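Sorkcombe Shared Kitchen list
Subject: Re: Breakfast table — what stays out and what goes in the cupboard
From: Hugo Valcárcel
To: kitchen list
Date: December 1, 2022

Inmaculada Prieto wrote:

> Hello all,
>
> I was in early to set up and could not find the small spoons, the bread
> knife or the lid for the big soup pot. The spoons were in with the tea
> towels. I gave up on the other two.
>
> Could we agree what lives on the round-ended table and what doesn't?
> Purificación wants the rice cooker left out because it is heavy and she
> has a bad wrist. Nicanor would like everything cleared every night. I
> don't mind which, but I'd like it written down. Also, are the dried
> beans for eating or for the children's sorting game? I nearly put them
> in to soak.
>
> Inma

Inma, thanks for starting this. The soup pot lid is at my house, sorry. I took it home in October with the leftover stew and it has been on top of my fridge ever since. I'll bring it back with me next time. I don't know about the bread knife. Severino had it last as far as I remember, when he was cutting up the Lunon loaves, so he may want to look in his crate.

I've talked to Purificación and Nicanor and what follows is what we came to. If you disagree, reply to the list and not just to me.

1. Toaster

Stays out, at the back of the table. Unplug it when you leave and empty the crumb tray into the bin, not the sink. Two slices at a time is plenty, and please don't try to get crumpets in it again. The Grasso one we had before went that way.

2. Rice cooker

Stays out, on the left. Purificación is right that it's too heavy to be lifted in and out of a low cupboard every day. Wipe the inner lid as well as the pot — the starch sets hard round the steam valve and then it takes a good scrub to shift. Leave the lid open overnight so it airs. The measuring cup goes in the drawer underneath the kettle, with the rice paddle.

3. Beans

The ones in the white divided tray are for the sorting game and should not be eaten, as they've been through a great many hands. The ones for cooking are in the tall jars in the store cupboard, with the date on the lid. When you set the tray out, it's dark red ones on the left, mung beans in the small section on the right and the pale ones along the front. It sits to the right of the toaster, in front of the black cloth with the letters on.

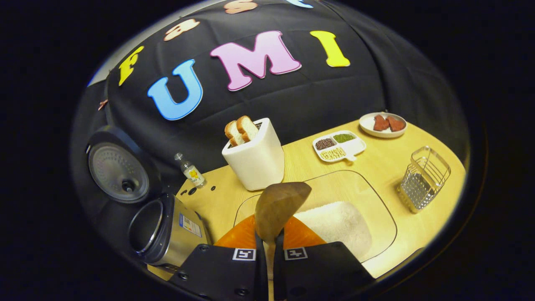 4. Letters and cloth

The foam letters can stay up. Several people have asked whether they could be straightened, and Nicanor says he will leave them as they are unless somebody else wants to do it. Please don't use drawing pins on the wall itself, only on the cloth. If a letter comes off, put it in the biscuit tin on the windowsill.

5. Small bottles

Anything in a bottle goes back in the cupboard unless it's in use that morning. If you decant something, put a label on it with the date. I threw away 2 last week that had no label at all and smelt of nothing in particular.

6. Spoons and knives

Small spoons in the left-hand drawer. Bread knife in the block, once we have it. Tea towels on the rail, or in the wash bag if they're damp.

I'll print this and put it inside the cupboard door. The padlock code for the store is still 728, and the Plerkov delivery needs somebody there to sign for it, so if you can manage an hour in the morning let me know. There are 15 boxes and most of them are tins.

Hugo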